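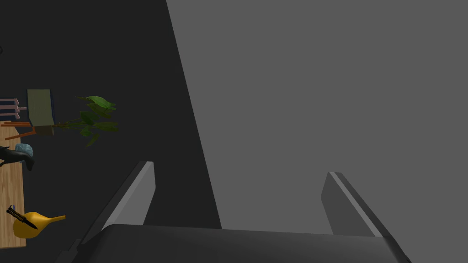

I have been putting off this post because I wanted to be fair to the Buvdale people, and then their newsletter landed again with the same number at the top. Ninety percent on household tasks, it says, doors included. I have now spent most of my evenings for two weeks on the "doors included" part and I don't believe it.

Some background if you haven't followed my earlier complaints. Buvdale sells a simulator with a set of furnished homes, and on top of it they ship a control policy called Cosine. You drop in a two-armed mobile robot, give it a job in another room, and it goes through the door and does it. I asked for something dull: get through the doorway, reach the small table, pick up the banana. I used the home they call Otside, which is the one in their own demo, so there can be no argument that I picked a strange floor plan.

I ran it 43 times with the stock settings. The summary page came back almost entirely green. If I had stopped there, I would have had nothing to write about, and I suspect that is where a lot of people stop. 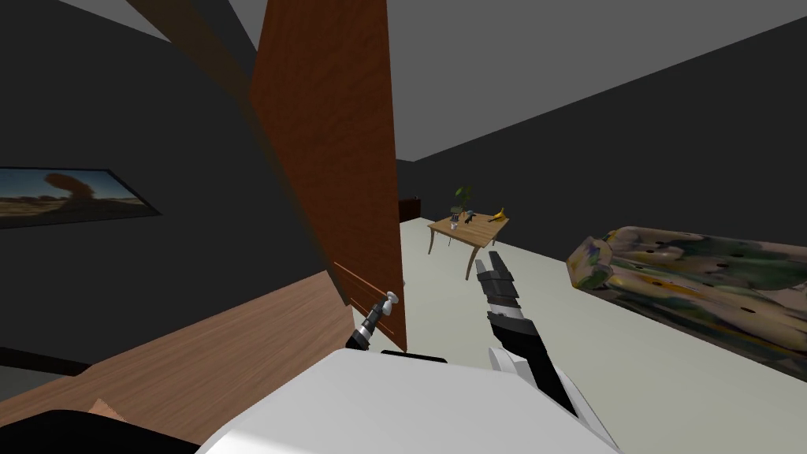 What made me look further was the timing. A few of the runs were faster than the base can cover the distance at its rated speed unless it goes in a dead straight line, and the straight line from the starting spot runs through a door. So I turned on the contact log, which is off by default and buried two menus down, and went through the runs one at a time.

In one of them the forearm was inside the door panel for nine full seconds. Inside it, according to the joint positions, with no contact force reported on either body. The arm went in one side of the wood and came out the other, the base kept rolling, and the episode was scored as a clean pass.

The cause is boring. Somebody had set a collision filter between the arm links and anything tagged as a door. I can guess how it got there. Hinged doors are miserable to simulate, the contacts jitter, the whole thing blows up at three in the morning, and a filter makes the problem go away. I've done the same kind of thing myself to get a demo through a Friday. But I took it out again afterward, and I didn't print a success rate with it left in.

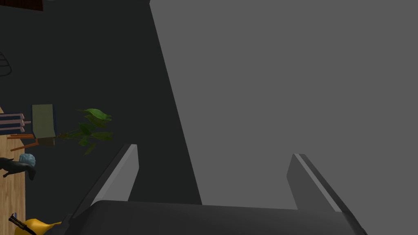

Posted by gearlash on October 12, 2025 | Filed under: simulation, doors, grumbling

With the filter removed I ran the same 43 starts again. It finished 22. The rest were what you would expect from a policy that has never once been punished for touching a door: it pushes with its elbow, it wedges the base against the panel, it swings an arm up and keeps driving. In a real hallway several of those would have been a bent wrist at the very least, and I'd rather not think about a person standing on the far side.

That last bit is why I'm calling this a safety matter and not just a scoring bug. People are training on this. A friend's lab was about to move a Cosine checkpoint onto hardware in January on the strength of the headline number, with the force limits set generously "because it never hits anything." It never hits anything in a world where the doors are smoke.

I reported it through the Buvdale form. The reply said the filter is a "known convenience setting" and pointed me to the release notes. I read the release notes. The setting is named there, in a list, with no word on what it does to the score. They also said a fix was planned, with no date. We'll see.
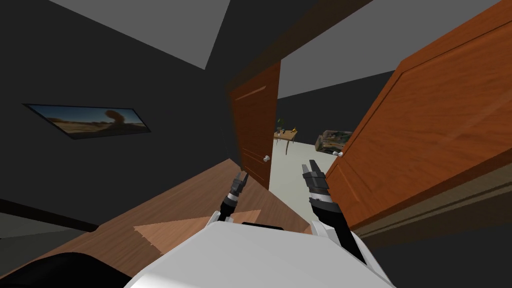
Otside, at the doorway between the two open doors, with the small table in the room beyond.

A couple of you will ask whether Schmieder has the same problem. I checked, a bit. Schmieder leaves contacts on for doors, and its scores are worse, and I trust it more for that – though I only tried one home and one robot, so don't quote me as having tested it properly.

If you use Buvdale, look in the scene file for the collision groups and search for the door tag. Delete the pair, turn on the contact log, and rerun whatever you were about to show your boss. Check the cabinets too. I found a second filter on drawer fronts in one of the other homes and haven't worked out what it affects yet.

My config and the two sets of logs are on the downloads page. The first set is big because I forgot to thin out the joint data. Sorry about that. Comments are open, but please don't send me the newsletter chart again, I have it.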